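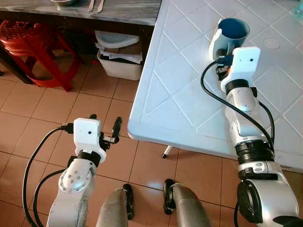

Siebe Geerts asked why this is a ticket at all if no fault code came up. Because the handling rule says open one any time the cable loop hangs below the wrist, code or no code. Leaving it open.

Last updated: June 2018

Rule as it stands (Risside cell sheet, May version):
- mugs by handle or lower wall, never the rim
- empty arm stays open and clear of the table edge
- no carry across a gap between two tables above 20 percent speed

Checked the speed cap in the Prekar config. Was set to 59. Somebody copied the Usby profile over ours, whole thing. Put back to 20, saved, restarted. Cable clips on order. 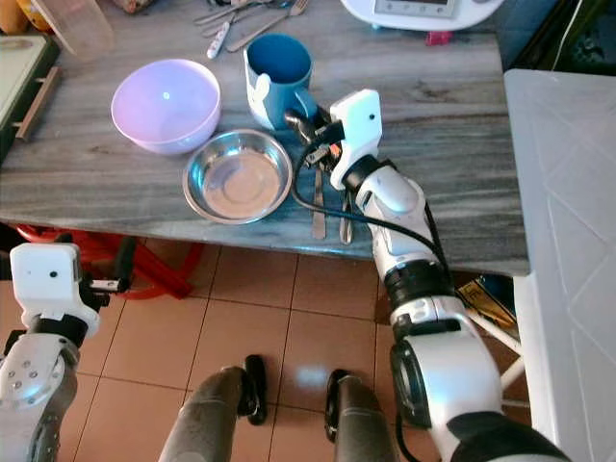
Cap is fine but the sheet should also say where metal bowls go, says Dvořáček day shift, they keep theirs a full hand width from the mug and want it writen down. Agreed in principle. Not adding it untill Siebe signs.

Still to do: grip force. Log shows almost 800 on the last close, no unit given, vendor asked. Don't raise it meanwhile. Don't tape cables to the forearm either, that was tried at Usby and the rule is clips only.
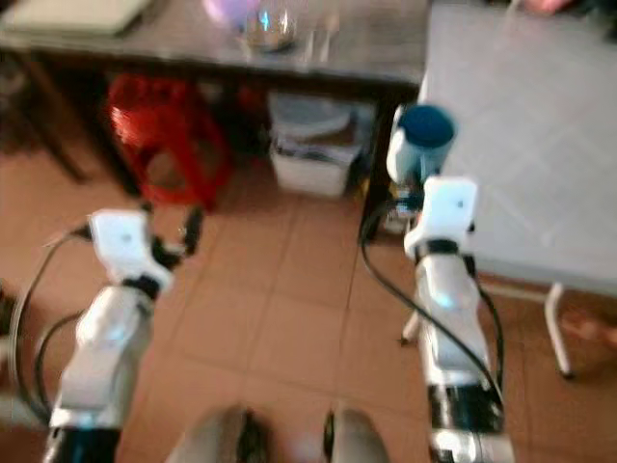
Right arm with cup, table gap. Speed rule applies.

Status: waiting on vendor. Re-check after 3 clean runs.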